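# How I clean and look after a black worktop

I've had black worktops for six years now and I still get asked how I keep them from looking like a chalkboard.

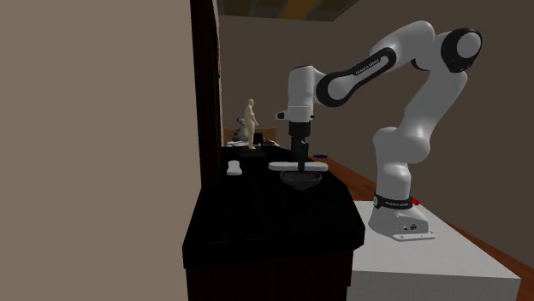

Dark kitchens are everywhere at the moment, and my friend Roxana Stanciu has just had one put in, so I promised I'd finally write my routine down for her. Black is lovely but it does show every crumb, every fingerprint and every bit of limescale from the kettle. It looks its very best next to plain white, like the black countertop up there with the white pedestal beside it, and that contrast is the whole reason I chose mine (my cupboards are white, my tiles are white, even the bread bin is white!). You do have to work for it a bit, though.

## What you'll need

- Two microfibre cloths, one for washing and one kept only for drying
- A spray bottle, mine holds 900 ml
- Washing-up liquid, the plainest you can find
- White vinegar, but **only** if your top is laminate
- An old soft toothbrush

Check what your worktop is made of before you start. Vinegar and lemon will mark marble and some other stones for good, and I'd keep both well away from granite too. If you've moved into a place and have no idea, stick to soap and water.

## The daily wipe

1. Brush the crumbs off first with a dry cloth. If you go straight in with a wet one you just push them about and make paste.
2. Fill the spray bottle with warm water and add 6 drops of washing-up liquid. I know it sounds mean, but more than that leaves a film, and the film is what people think is dirt.
3. Spray the cloth, not the worktop, and wipe in long straight lines from the back to the front.
4. Rinse the cloth, wring it out hard and go over it all again.
5. Dry it straight away with the second cloth.

Number five is the one everybody skips. I skipped it for the whole first winter and blamed the worktop! Water left to dry on its own leaves rings, and on black you'll see them from the hall.

## Limescale round the tap

We have very hard water in Grado Street, so I do this every Friday after the shopping's put away. On laminate, mix equal parts vinegar and water, lay a damp cloth of it round the base of the tap and leave it for 11 minutes (that's how long my radio serial lasts, ten would do). Then work round the edge with the toothbrush, rinse well and dry.

On stone, use warm soapy water and patience. Eirini Karras has granite and she swears by doing a little every evening so it never builds up.

## Greasy smears

If you've dried it properly and it still looks cloudy, you've got old product on there. Polish sprays are the usual culprit. Wash the top twice with the soapy mix, changing the water in between, and rinse twice as well – it's boring, but it works on mine every time.

## Scratches

Fine ones show up pale on a dark top. I've tried a marker pen and I don't recommend it, it came out purple. Always use a board, lift pans up when you move them, and stick felt pads under the toaster and anything else with hard feet. A pack of 16 cost me next to nothing and I've still got half of them in the drawer.

Lucian Toma asked me whether oiling hides scratches. On solid wood, yes, on laminate it just makes a sticky patch that collects flour. Ask me how I know.

Roxana, if yours has a matt finish, leave out the vinegar altogether until you've tried it on a corner behind the microwave and had a look the next morning in daylight.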